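Knee joints on the Dornoveck Bukum — mine or everybody's?

Forum: Transforming Figures > Third Party and Small Makers

ratchetjoint
Posted 9:40 pm

Got my Bukum in September, finally sitting down to write about it. Retail was 40 and I got it for that, no complaints on price. Robot mode shoulders are great. Head sculpt great. Knees are mush. Right one especially, it holds for a minute and then sinks and he sits down on my shelf like he's tired.

Truck mode fine, everything tabs in. Back window panel is a fight.

Anyone else? Is this a bad copy or is it the mold?

tinplate_ulle
Posted 9:58 pm

Mold. Mine does it too, left knee not right. The peg is too short for the hole, you can see it if you pop the shin cover. Dornoveck did the same thing on the first Narnimeo and fixed it on the second run.

Floor polish on the peg, two coats, let it dry overnight. Don't use super glue.

Ülle Liepiņa

garagekeeper88
Posted 10:03 pm

Super glue is fine. Been doing it for years. You put it on, you keep moving the joint, it never bonds.

tinplate_ulle
Posted 10:11 pm

It's fine until it isn't. The Bukum knee is clear plastic painted over. Super glue on clear plastic gets you a crack. Ask me how many I have in the parts drawer.

garagekeeper88
Posted 10:14 pm

Is it clear though? Mine looks solid gray all the way thru.

tinplate_ulle
Posted 10:19 pm

Scrape the inside of the peg. Where nobody's going to look. Clear.

mrebane
Posted 10:32 pm

Mine has good knees, both of them. Bought late so maybe a later run. Is there a number stamped inside the battery door? Mine says 3648.

What bugs me on this one is the hips. No thigh swivel above the knee so he can't kneel properly. One knee down, ok. Two knees, he tips on his face. For a toy with that much ankle they should have got a decent kneel out of it. The old Narnimeo could do it and that thing was a brick.
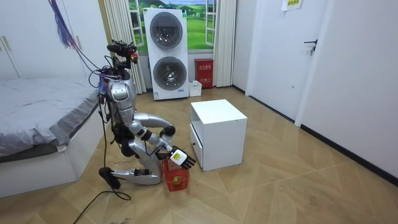 Silver humanoid kneeling at a red basket

Both knees down, weight over the thighs, arm out in front. That's the pose I want from a figure at this price. Bukum gets about halfway and then the skirt panels hit the thighs.

— Mārtiņš Rebane

ratchetjoint
Posted 10:41 pm

Just checked, no number in mine. Blank battery door. So first run I guess. Great.

Also yeah the skirts. I took the front two off completely, they just unclip. Looks a bit naked at the waist but he kneels on one leg a lot better.

shelf_of_shame
Posted 10:47 pm

Unpopular opinion, kneeling is a waste of engineering. I put them in truck mode. I want the truck to look like a truck. The Bukum has a seam down the middle of the hood you could lose a coin in and everyone's talking about thigh swivels.

mrebane
Posted 10:52 pm

The seam is because the hood splits for the chest. You can't have that chest without that seam.

shelf_of_shame
Posted 10:55 pm

Then have a different chest

garagekeeper88
Posted 10:56 pm

lol

tinplate_ulle
Posted 11:08 pm

Seam closes up if you push the arms in before you rotate the waist. The instructions have it in the wrong order, step 9 should come first. Arms, then waist, then hood halves. Try it that way and see if the gap doesn't go down.

shelf_of_shame
Posted 11:20 pm

Ok went and did it. Gap is smaller. Still there. I'll give you that it's smaller.

Roof now doesn't sit flush tho so I traded one problem for another.

tinplate_ulle
Posted 11:24 pm

Head isn't all the way down. Push the neck until it clicks, there are two clicks.

shelf_of_shame
Posted 11:31 pm

Two clicks. I've owned this thing since September and only ever did one. Fine. Roof is flat.

Seam's still ugly.

peg_and_hole
Posted 7:15 am

Reading this over breakfast. Couple things.

Knees — don't do polish or glue first, check the screw. There's one behind the kneecap under the little diamond shaped cover. Mine was barely in. Quarter turn and the knee went from floppy to almost too tight. Took longer to find the screwdriver.

Kneeling — agree with mrebane. I'd add that the feet are the other half of it. Toes don't bend so the foot sticks up behind him at a dumb angle and pushes him forward. Even with the skirts off.

Price — 40 was the launch price. There's a guy in the trade section wanting 200 for a sealed one. Don't. There's a rerun coming, it was on the Dornoveck preorder list last week next to the Tamošiūnaitė.

ratchetjoint
Posted 7:52 am

SCREW. How did I miss that. Will try tonight when I get home.

What's the Tamošiūnaitė? Name doesn't ring a bell

peg_and_hole
Posted 8:04 am

Crane. Six wheels, comes with the hook and a small partner figure. Only seen the gray prototype so no idea on colors.

garagekeeper88
Posted 8:30 am

Prototype had no hands, just fists molded closed. If they ship it like that I'm out. Fixed fists on a crane guy. Come on.

mrebane
Posted 8:44 am

Fists are fine if the 5mm hole is there. Separate fingers on a small figure always go loose, and then you've got a hand that can't hold his own gun. I'd take a solid fist over four floppy fingers every time.

garagekeeper88
Posted 8:49 am

Hard disagree. Narnimeo fingers are still tight on mine and I handle it constantly.

mrebane
Posted 8:53 am

You also put super glue in everything

garagekeeper88
Posted 8:54 am

And it WORKS

bluecab
Posted 12:26 pm

New here, hi. Been lurking. Is the Bukum ok for a kid? My son is 9 and wants the truck. He's careful-ish.

tinplate_ulle
Posted 12:40 pm

Hi and welcome. With the clear plastic knees I'd say no, or wait for the rerun and hope they change it. The Narnimeo second run is a lot tougher and you can find it opened for not much. Ratcheted hips, nothing thin on it except the antenna.

peg_and_hole
Posted 12:48 pm

+1 Narnimeo. My daughter's has been down the stairs up to 40 times and it lost one sticker.

bluecab
Posted 1:05 pm

Perfect, thank you both. Is it also a truck? It has to be a truck.

peg_and_hole
Posted 1:09 pm

Fire truck. Ladder goes up.

bluecab
Posted 1:11 pm

Sold!!

ratchetjoint
Posted 6:37 pm

Update. Right knee screw was loose, tightened it, holds. Left knee screw is stripped from the factory, just spins. So polish on the left one then. Ülle, does it matter what brand or is any clear floor polish ok?

garagekeeper88
Posted 6:41 pm

super glue

tinplate_ulle
Posted 6:58 pm

Any clear acrylic one. Thin coats, take the knee apart if you can and leave the peg standing up so it doesn't pool on one side. Ignore the man above.

ratchetjoint
Posted 7:06 pm

Ok first coat's on. Peg is standing in a blob of poster tack on the windowsill. Will post tomorrow if he stays up.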